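## Part 3: Gathering your first set of examples

By now your arm is bolted down, the leader handle is talking to it, and you've run the little wave test from Part 2 without anything going crunch. Well done! Most people find that the worst of the setup is behind them at this point, and what comes next is a good deal more pleasant, because you get to sit down and move things around on a table for an afternoon.

What you're going to do is show the arm a task, over and over, by driving it through the handle yourself. Each run from start to finish is called an **episode**. The Tadico recorder saves the camera views, the joint positions and the state of the gripper for every episode, and the training step in Part 4 learns from the whole pile. It can only learn what you show it, so it pays to be patient and a bit fussy in this part, even if you're itching to press the training button.

We suggest starting with the tabletop sorting task, in which the arm picks up small flat things and sets them down in a chosen place. It sounds easy, and for your hand it is. You may be surprised how much thinking it takes to do it through a gripper.

### Before you start

You'll need:

- the arm, clamped and powered, with the emergency stop within reach of your free hand
- the leader handle, charged or plugged in
- a plain table, wiped clean
- between four and eight small objects that you don't mind dropping
- at least 30 GB of free space on the recording computer
- a notebook, or a text file if you're tidier than we are

> **Caution:** Keep your face and hands out of the arm's reach whenever the handle is live. If you want to move an object, press **Hold** first and wait for the tone. We know it's tempting to just nip in and straighten something. Please don't.

### 3.1 Setting out the table

1. Press **Hold** on the handle.
2. Put your objects down within the working area. Leave a finger's width between most of them, but let one or two sit close together, so that the arm sees both kinds of arrangement.
3. Mix up the shapes. Small kitchen and bathroom odds and ends do very nicely. Flat things are harder than tall ones, so include a couple, but don't make the whole set flat on your first day.
4. Include something thin or see-through if you expect the arm to meet such things later. Clear plastic against a pale table is tough on a camera, and the only cure we know of is more examples.
5. Open **Preview** and look at each camera view in turn. Check that every object can be seen in at least one of them.
6. Run the arm through its full reach, slowly, and watch any cable that crosses the table. It should slide or lift freely and never drag an object with it.

> **Note:** A table doesn't have to be perfect. Screw holes, a cable and a scrap of something or other are all fine to have in view, provided they're the kind of thing that will be there when the arm is working on its own. Clearing the table spotless for the recording and then letting it get messy afterward is a very common way to end up disappointed.

### 3.2 Choosing a speed

New operators nearly always drive too fast. The handle is light, your hand is quick, and after a dozen episodes you get confident and start to swing the arm about. The trouble is that the cameras have to keep up with you. When the arm moves quickly it smears across the picture, and the recorder can't give the learning step a clear look at where the gripper was. 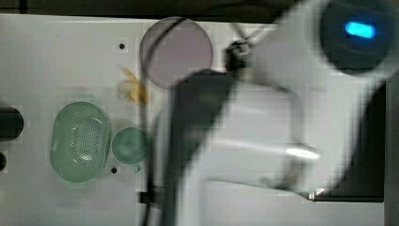
*Text by Debora Melis. Checked on the bench by Adelmo Zuccaro, Mornville. Revised August 24, 2022.*

Look at how much of the table stays crisp while the arm is in motion. You can make out the little holes in the mint-green oval, and the small round disc next to it is easy enough to find, but the gripper body is one long gray blur. An occasional picture like this won't hurt you, and a sweep from one side to the other will always have a few. What you want to avoid is blur at the moments that matter, when the fingers are coming down on an object, closing, or letting go.

To set a comfortable speed:

1. Open **Settings > Handle > Follow rate**.
2. Start at the preset called **Gentle**. You can move up to **Normal** when you've finished your first batch.
3. Drive the arm from one side of the table to the other, then lower it over an object as if you were going to pick it up.
4. Press **Review** and step through the recording one picture at a time.
5. Find the last few pictures before the fingers touch. If you can see both fingertips clearly, your speed is good. If you can't, slow your hand down over the object and try again.

You're welcome to move briskly when you're crossing open table, so long as you ease off well before you arrive. Rosalba Messina, who trained most of our early operators, used to tell them to drive it like a car coming into a garage, and that's as good a rule as we've found.

> **Note:** More light helps too. With a brighter lamp the cameras can use a shorter exposure, and the blur shrinks without your having to do a thing. Point the lamp at the wall or ceiling if you're getting hard bright spots on shiny parts.

### 3.3 Recording an episode

1. Bring the arm to its rest position. The handle buzzes once when it gets there.
2. Choose which object you're going for, and stick with it. Changing your mind halfway through makes a muddled example.
3. Press **Record**. Wait for a slow breath before you move, so that the episode opens with a still picture.
4. Drive the gripper over to the object, slow down, lower it and close the fingers.
5. Lift straight up by a few inches before you travel sideways.
6. Set the object down in the target spot and open the fingers fully.
7. Return to the rest position and press **Stop**.
8. Mark the episode **Good**, **Recovered** or **Discard**.

**Good** means it went the way you meant it to. **Recovered** means you missed or dropped the object but got it on a second try. Do keep those! An arm that has only ever seen perfect grasps has no idea what to do when one slips, and a handful of honest fumbles will teach it. **Discard** is for the runs where something outside the task went wrong, such as a bumped table, a frozen camera or the doorbell.

> **Caution:** Don't press down on a flat object to help the fingers get under it. The handle won't push back hard enough to warn you, and you can bend a fingertip quite badly before the overload stop cuts in. Come in at a slight angle, close slowly, and accept that you'll miss a few.

### 3.4 Shuffling between episodes

After each episode, press **Hold** and move the objects. It's dull work and everyone skimps on it by the end of the day, so here is a routine that keeps you going:

1. Move the object you just picked up to somewhere new.
2. Turn one other object around, or flip it over if it has two sides.
3. Every tenth episode, pick everything up and lay it all out afresh.
4. Every new batch, swap one object for another from your box.

Try to use the whole working area, including the far edge and the spot right in front of the base that feels awkward to reach. Domenica Frei once recorded a lovely, careful set of 268 episodes for us with every object in the left half of the table. The arm that came out of it was superb on the left and perfectly helpless on the right.

### 3.5 How many is enough?

For the sorting task, plan on 80 good or recovered episodes before you try training at all. That's nearly an afternoon for one person with breaks, or a more sociable one for two people taking turns, with one driving and the other shuffling. If you do share the work, enter each person's name under **Operator** before they take the handle. People drive differently, and it's handy to be able to sort by operator later if something looks odd.

Stop when you're tired. You'll notice it in your hand first, and then in a run of missed grasps. Save the batch, have something to eat, and carry on tomorrow.

### 3.6 Looking over what you have

Before you move on to Part 4, spend a little while with your recordings:

1. Open **Library** and sort by length. Watch the shortest and the longest few. Very short ones are often a slip on the **Stop** button.
2. Open the **Start positions** map. The dots should be scattered over the working area. If there's a bare patch, record a few more episodes there.
3. Pick out some episodes at random and watch them all the way through at normal speed. If you can't tell which object the driver was going for until the very last moment, the arm will have the same trouble.
4. Read your notes back. Anything you wrote down as strange at the time deserves a second look.
5. Press **Close batch**. The recorder checks the files and writes a copy to the backup folder.

If the check reports missing pictures, see which camera they belong to and reseat its cable at both ends. A loose plug that jiggles when the arm swings is the cause far more often than a faulty camera, and it's a nuisance to spot because everything looks fine when the arm is standing still.

> **Note:** Older Varnel handles show **Discard** as a red cross with no label, next to the button for **Recovered**. If you've pressed the wrong one, you can change the mark in **Library** until the batch is closed. After that you'll need to reopen it from **File > Batches > Reopen**.

When the batch closes with a green tick, go on to Part 4, *Training and first trial*. Leave the table set up as it is, lamp and all, as you'll want the same layout for the trial.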